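Resizing an inherited ring with stones all the way around - worth it?

Forum: Rings, Settings and Repairs

lino_ruggiero
Posted 20 December 2020
Hi all, long time reader and I think this is my second post. My aunt left me her yellow gold band with little sapphires going the whole way around. I love it, my wife loves it, and it doesn't fit her. It's a 5 and she needs something closer to a 6 and a half. The shop in town took one look and said no, they won't touch a full circle of stones, and offered to sell us a new one instead (of course they did). Then I called Skadenon, who do mail-in repairs, and the guy on the phone said they could do it for 606 dollars with a new section let in at the back. That seems like a lot for a ring that might appraise for less than that! Has anybody had this done? Did the stones stay put?

KamilCharvat
Don't do it. I had a channel set band stretched years ago, only half a size, and it dropped a stone inside of a month. Then another one. The jeweler tightened them twice for free and the third time he stopped returning my calls. When you open up a circle like that every seat changes shape a little, and the stones on the sides are the ones that go. I wear it on a chain now.

parvathi_d
Stretching and adding a section are two totally different jobs, Kamil. Yours got rolled out on a stretcher, which anybody who works with set stones should have refused. What Lino was quoted is cutting it and putting in a piece of plain gold (or a piece with matching stones), and that can be fine if the person doing it goes slowly and resets whatever is near the cut. A size and a half is a big jump though, I won't pretend it isn't.

Lino, is it channel, pavé, or shared prongs? That matters more than anything else on here.

lino_ruggiero
I had to go look it up, ha. Shared prongs, I'm pretty sure. There are little beads of gold between the stones and I can see daylight under them. It has a stamp inside too but it's so worn I can't tell if it says 14 or 18.

parvathi_d
OK, shared prong is friendlier than channel. But get those prongs looked at under a loupe before you spend a dime on sizing, old ones wear down flat and then it's the heat and the handling that finish them off. And have the gold tested! If they put 14 karat in an 18 karat ring you'll see the color change every time she turns her hand.

KamilCharvat
So now it's sizing plus testing plus retipping. Ask them what THAT adds up to. I still say the ring stays in one piece and goes on a chain, or on a pinky if she likes that sort of thing.

raghu.kamath
I'm with Parvathi on this one. My mother's ruby band was done in November, up one full size, and I'd do it again tomorrow. I used a small workshop called Ramasamy that a cousin told me about. They kept it 24 days, which felt like forever, and they called me before they cut anything to say two of the rubies were chipped at the edge and did I want to go on. I appreciated that call more than anything. You can find the plain part at the bottom if you hunt for it, but it sits at the palm side and my sister never noticed until I showed her.

Couple of things I'd do differently. I should have taken close photos of every stone before mailing it. And I should have asked in writing who pays if a stone breaks on the bench, because in my case the answer was me. Also insure the package for the replacement price and not what the appraisal from the eighties says. Mine said 100 dollars, for a ruby band!

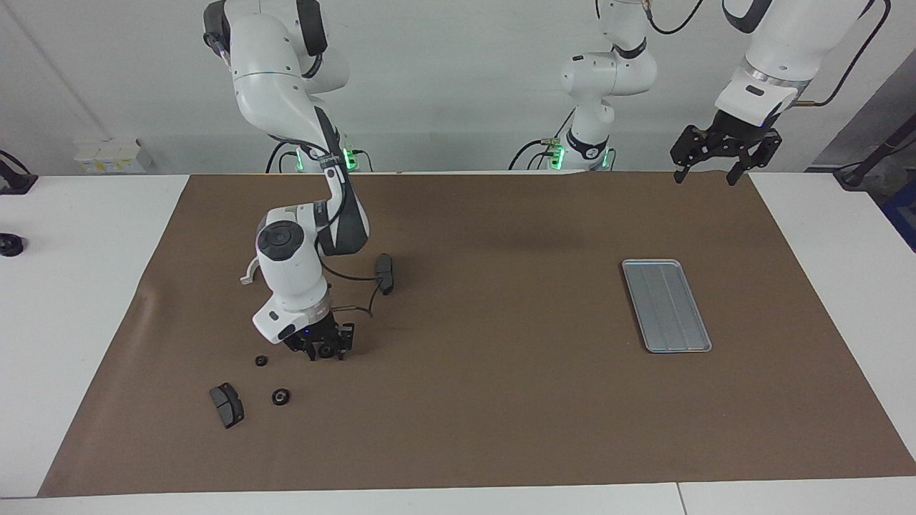 Vaughan Tautahi thinks everybody is skipping the cheap option, which is to have small gold beads or a spring bar put inside the band of a bigger ring, and then he remembered that only helps when a ring is too large, so scratch that. His serious suggestion is a remake: pull the sapphires, melt nothing, keep the old band in a drawer, and set the stones in a new half circle that can be sized whenever you want.

lino_ruggiero
Ha, thanks for passing that along Raghu, tell him to get his own login. I did think about a remake. My wife isn't crazy about it, she says if it's a new ring then it's a new ring and she'd rather have Aunt Rosa's the way she wore it. Which I get. But then it's also sitting in a dish.

KamilCharvat
A remake is the first thing in this thread I'd sign off on. Half circle, plain back, done.

parvathi_d
I'd be sad about it, but it's not my ring. If you do go that way, be sure you get every sapphire back, including the ones they don't use.

lino_ruggiero
Update for anyone following. I sent better pictures of the prongs to Skadenon and they want to see it in person before they stand by the price. Fair enough I guess. I'm also getting a second quote from Indton, they at least answered my email the same day. Will post when I hear something. Kamil, what kind of chain did you use? She's asking.

KamilCharvat
Plain cable chain, 18 inch, with a decent lobster clasp. Skip the spring rings, they open on you.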